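31st August
Peiyu Zhong

Ticket: second two-arm station, hold on purchase order
Status: open, waiting on quote

Opening this so the notes are in one place. The order for the second station was ready to go out to Groltico when purchasing asked why the gripper line had gone up. The short answer is that the parallel grippers we picked in the spring don't open wide enough for everything on the item list, and I would like to sort that out before we pay for another pair.

What we have now: two arms, one two-finger gripper each, standard fingers. They do fine on boxes and tubs. Plinis added soft goods and woven storage to the list, and that is where the trouble started. Thick handles sit right at the limit of the stroke. If the approach is a little off, a fingertip lands on top of the handle and the arm faults on contact force. The operator clears it, re-homes and starts over. Each one is a small delay, but it adds up over a shift and it makes our cycle time figure useless for planning.

Things tried so far:

Lowered the approach speed on both arms. Fewer faults, slower cycle. Left it in.

Raised the contact force limit. Put it back the same afternoon. The fault is doing its job and I don't want bent fingers.

Swapped left and right grippers to rule out a bad unit. Faults did not follow the gripper. Both units are within spec on opening and closing.

Changed the order of the grasp so one side closes first and the other follows. This helped more than anything else on rigid items. On anything that flexes, the second handle has moved by the time the other arm gets there.

Borrowed a set of long fingers from the Wada cell. They reach well but flex under load, and they use up clearance we need when the arms are close together.

The large basket with the twisted handles is the item I have been using for grasp checks, one handle per gripper. Any fingers we buy should be able to do this hold from the left and the right without a special program for each side.

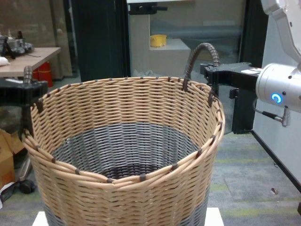

Peiyu Deng: Before you ask for wider grippers, check what they weigh. Payload on the arm covers the gripper, the fingers and the item together, and the wide-stroke model eats into it. I would price new fingers first. Custom fingertips from Cestik were 400 a set last time, and we can keep the grippers we own. Also, the quote you attached leaves out cables. We forgot them on the first station and waited through most of December for a pair of right-angle ones.

Good points, both. I checked the weight. The wide-stroke gripper still fits within payload for everything on the current list, but there would not be much left for heavier items, and Plinis has already hinted that heavier items are coming. So fingers first.

Revised plan for the purchase order:

Arms: no change. Same model as the first station so we can share spares and programs.

Grippers: same model as now, one per arm. Wide-stroke version removed from the order.

Fingers: 2 sets from Cestik, shaped for round handles, one set for each station. 800 total at the old price. I have asked them to confirm whether that price still holds.

Cables: added as their own line, including one spare. Right-angle connector at the wrist. The straight ones catch when the wrist rolls.

Mounting: the second station needs its own stand. I had planned to reuse the old bench, but it moves when both arms stop together. Groltico can supply a stand with a lead time of 9 weeks, and that is now the longest item on the list. If it has to be approved separately, please start with that one.

Not included: vision upgrade. It might help with the flexing problem, but I can't show that with the data we have, and it would double the paperwork. I will open a separate ticket if the new fingers don't fix it.

Acceptance check for the fingers, so we agree on it before they arrive: repeat the handle hold at normal approach speed with the force limit where it is today. Log every fault, and do not count a run where the operator moved the item by hand.

Peiyu Deng has asked to see the Cestik drawing before it is approved, mainly the tip thickness. I will attach it when it comes in. Purchasing, please keep the order on hold until then, except for the stand.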